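About Us

Print | E-mail this page
3 min read

Hi, and welcome to Kindley! We're a small company that picks out plain, useful tableware and sends it to people who are tired of overthinking dinner. I started it because I couldn't find a simple white plate I liked. Everything in the stores near me had a swirl on it, or a rooster, or the word GATHER (no offense if that's your plate, I've eaten some great lasagna off one of those).

So I went looking, and I ended up with 166 plates in my spare bedroom. My family was very patient. We ate off a different one every night, and by February I had it down to three. The one that won is round and white with a thin dark rim, and it's still the first thing we show anybody who asks what we do. We call it the Mensah. It goes with whatever bowls you already own, and toast looks good on it, and so does a big messy salad!

We work out of two rooms in Dresberg, with a gray carpet I didn't choose and a big white table I very much did. I wanted a white one so we'd know right away if a rim was doing its job. A white plate on a white table can pretty much vanish, and ours doesn't. Every plate we think about selling spends time on that table, with nothing fancy around it, before we say yes or no. No linen, no eucalyptus, no artful crumbs.

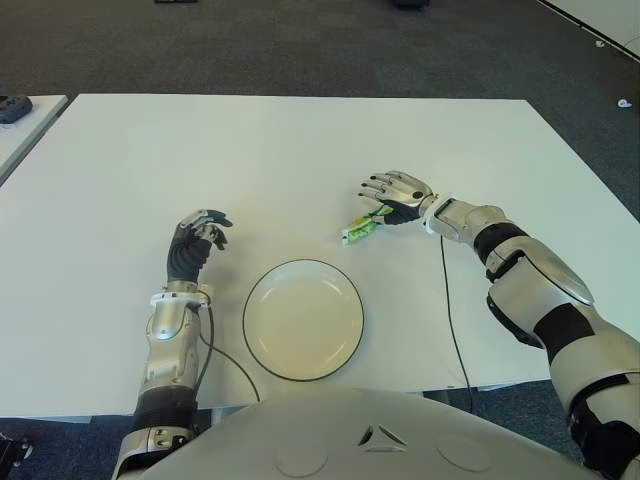
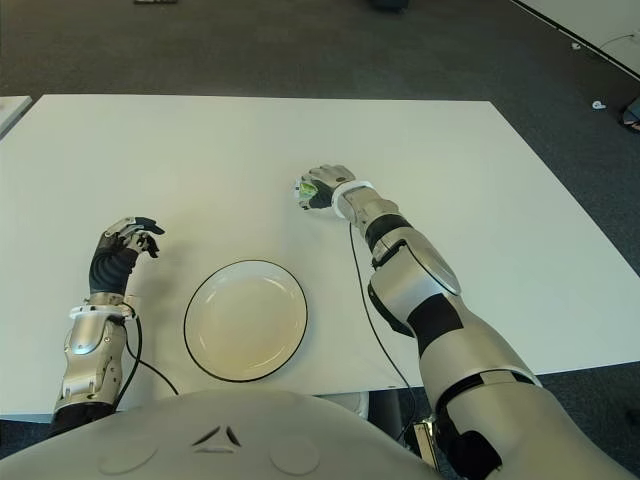
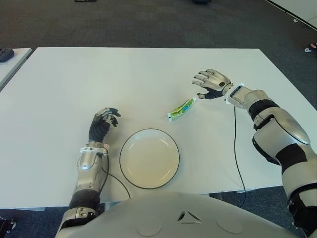

The Mensah plate on the big white table in Dresberg.

After the plate came the Flisia bowls, which took way longer than I'd like to admit. I wanted one that was deep enough for soup but didn't look silly with a scoop of ice cream in it, and we sent samples back 12 times before the curve was right. They come in white too (are you sensing a theme?) and they stack without that awful wobble.

We sell plates singly or in sets of 6. I know most places make you buy four or eight, but I come from a family of five and somebody always brings a friend. If you break one, write to us and we'll match it with a single. You don't have to tell me how it happened, though I do enjoy the stories.

Questions about sizes, shipping, or whether your cabinet shelf is deep enough? Send us a note through the contact form. I read them all myself, usually with coffee, and if you give me the measurement of your shelf I'll go get a plate and a ruler and check.

14 shares | 3 comments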